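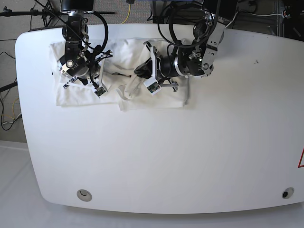

VISITS

Two arms and a house rule book: an open day at Fladville

I went to the Fladville open day on a Saturday, mostly to hear how the lab runs its two-arm cells when people are in the room. The folding cell had a white cloth on a white table, part of it folded flat and the rest still bunched under one of the grippers.

Songül Güneş runs the cell and wrote most of its rules. They fit on 4 pages, and every operator signs them again each May. Visitors get the short version at the door: stay on the carpet side, keep your hands off the table, and ask before you lean in.

The table carries a triangular warning label with a red outline. Güneş said labels are the last thing she checks in an audit. She starts with who can start a run, who can stop it, and whether those people can see each other. At Fladville one person stands at the stop button for the whole run and has no other job. If that person needs to leave, the run ends.

The fingers on these grippers carry small circuit boards, and the rules give them a page of their own. A finger comes off only with power removed. After any finger change the first run is done at reduced speed with a fresh cloth, and the operator writes the change in the log before the second run. The log was at entry 677 when I looked.

I asked about the cables. There are a lot of them, looped over the arms and trailing on the floor by the table. The rule for the arms is that each loop must allow full travel of the joint without pulling, checked by hand every 50 runs. The floor rule is weaker. Tatu Bakilana, who came over from Skistska for the day, thought floor cables should be covered wherever a person can walk. Güneş agreed and said covers are on order from Özkan.

Bakilana also asked why the speed limit stays the same when only cloth is on the table. The answer was that the limit is set for the people nearby, and the load makes no difference to them. He wrote that down.

The rules are posted by the door and copies are free to take. The next open day is planned for May, at the Gundari building, with sign-up at the front desk.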